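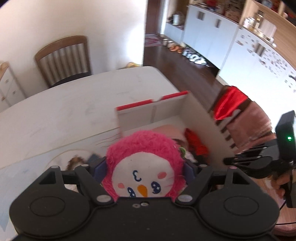
# plondetlow-boxes

Print | E-mail this page

Data card and loader notes for the box-packing subset of Plondetlow, a collection of two-handed household chores recorded with hand-held grippers. Maintained by the Undau group at Kelerwood. The question behind the set is narrow: can a policy trained on these episodes pack mixed soft goods into a cardboard box in an ordinary home, with no one stepping in?

## Contents

- 253 episodes, both hands synchronized
- 20 episodes held out for evaluation
- 7 task labels, listed in `labels.csv`
- 2 wrist views per episode

Items are plush toys, knitwear, folded fabric and cables. Object order is not scripted.

## Status

Picking up a single plush toy is close to solved. The Belhaj baseline grasps one reliably from a clear tabletop. Placing it in a box that already holds other things is much weaker. Typical failures:

- the finger catches a flap on the way down
- the item goes in but springs back over the rim
- two fabrics are lifted as one
- the policy releases early – common with long pile

Cables remain unsolved. A coil laid over soft items changes shape with every contact, and the baseline has no useful model of that. Episodes with a cable on top carry the flag `deformable_top`. Filter them out for a first training run.

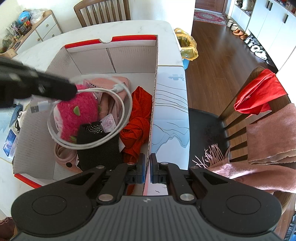 Jocelyn Turcotte wrote in the tracker that packing is the wrong thing to score, and that she would sooner see a machine take everything out again and sort it by type. Unpacking labels are planned for September.

## Known problems

Left and right streams drift in long episodes. Run `align.py` before training. Gripper width is logged in millimeters in the newer files and as a ratio in the older ones; the loader converts both. Bystanders' belongings may appear in the background, so do not redistribute raw video.

## Loading

Unpack the archive, set `PLONDETLOW_ROOT`, then run `python load.py --split train`. A full pass takes over 2 hours on one GPU.

Print | E-mail this page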